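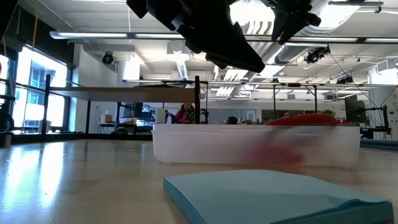
A long translucent bin and a light blue stack on a wooden table.

The hydraulic seal kit for the Spanos recovery vehicle contains a handful of rubber rings, two plastic backing washers and a folded sheet of instructions. It fits in a coat pocket. For most of last winter, the maintenance depot at Bremmont had none of them, and a growing share of the 106 vehicles assigned to it could not lift anything heavier than their own tow bars.

The average wait for the kit was 77 days. The rings are made of a common compound, in sizes close to those sold for farm and construction machinery. The depot has a machine shop, a materials laboratory and mechanics with long experience of hydraulic equipment. It did not have the right to make the part, to order it from another maker, or to see the full drawing. Those rights remained with Rernotow, the company that built the vehicle, under a support contract signed when the first Spanos was still a prototype.

It would be easy to treat this as a story about a bad supplier. Rernotow did what its contract allowed, and the vehicle itself is well regarded by the crews who use it. The fault lies with the way the government buys equipment, and in particular with its habit of treating technical data as an optional extra. When the military pays for the development of a vehicle, it should leave the negotiation with the information needed to keep that vehicle running for its whole service life. That principle ought to be written into every major purchase, with exceptions granted rarely and in public.

Technical data is a dull subject, and its dullness has protected it from scrutiny. Legislators ask about range, armor and unit price. They seldom ask who will own the drawings in twenty years. Yet the purchase price of a military vehicle is usually the smaller part of what the public will spend on it. The larger part goes to fuel, crews, overhauls and parts, and it is spent after the competition has ended and only one seller is left in the room.

Program offices understand this perfectly well. They also work under annual budgets and fixed delivery dates, and data rights are among the few items that can be dropped without delaying the first vehicle off the line. A manager who gives them up appears to have saved money. The bill arrives long after that manager has moved to another post, and it is paid from a different account. Officials who behave this way are responding sensibly to the rules they have been given, and the rules should be changed.

The Flutine water pump shows what a different arrangement looks like. Flutine was a modest program, and its pumps will never appear in a recruiting film. Its purchase contract, however, ran to 856 pages, and a good number of them were devoted to drawings, tolerances, material specifications and test methods. The government did not acquire the right to sell the pump or to hand its design to a competitor for commercial use. It acquired the right to repair it, to make replacement parts for its own use, and to seek bids from other manufacturers when the original maker could not deliver on time.

When the Flutine impeller supplier closed its foundry, two small firms were producing acceptable castings by June. Units in the field noticed very little. There was no emergency purchase and no hearing. Successful logistics rarely leaves much of a record, and this makes it hard to defend at budget time.

Manufacturers raise serious objections to a general rule of this kind, and they deserve a serious reply.

The first is that companies invest their own money in new designs and will not do so if the results must be surrendered. The concern is fair where private money paid for the work. A firm that develops a better transmission at its own expense should be able to keep the design and charge for it. The difficulty comes when public and private funding are mixed, as they nearly always are, and the whole system is then declared proprietary down to the last washer. A sensible law would require contractors to identify privately funded components before the award, with evidence, and would treat everything else as open to government repair. The seal kit at Bremmont could not have passed such a test.

The second objection concerns safety. Military parts operate under heavy loads, and a badly made substitute can injure a crew. This is true, and it argues for strict testing of every part whatever its source. It does not follow that the original seller is the only party capable of meeting a standard. Depot mechanics already certify vehicles as fit for service. If their judgment is trusted when a soldier drives out of the gate, it should be trusted when a rubber ring is measured on a bench.

The third objection is cost, and it is the strongest of the three. Full data packages are expensive, they go out of date, and the government has in the past paid for drawings that it stored badly and never opened. Buying everything for every system would be wasteful. A better approach is to price the data as an option during the competition, while several bidders still want the work, and to hold that price for the life of the program. The government could then buy what it needs when it needs it. An archive that is kept current for 1,000 critical parts is worth more than a warehouse of obsolete files.

There is also a military argument, and it should weigh more heavily than the financial one. In peacetime, a 77-day wait is an irritation. Vehicles stand in rows, training is postponed, and mechanics take working parts from one machine to repair another – a practice that doubles the labor and wears out both. In a conflict, the same wait would be dangerous. Shipping would be disrupted, factories would be overwhelmed with orders, and commanders would need repairs done close to where the damage occurred. Portable machine tools and printed parts can help, and the services have invested in both. A machine tool without a drawing is of limited use to anyone.

Legislators should begin with three measures. Every new vehicle program should include a priced data option before the award is made. Every existing support contract should be amended at renewal so that depots may make or buy a part once a stated delivery limit has passed. And each service should publish, every year, the number of vehicles out of action for lack of a part it is not permitted to make.

The last of these would cost almost nothing. The depots already keep the figures, and Bremmont records them every morning before the first shift. They should be in front of the legislators who will vote on the next Spanos support contract, which comes up for renewal on the same terms as the last one unless someone asks for them to be changed.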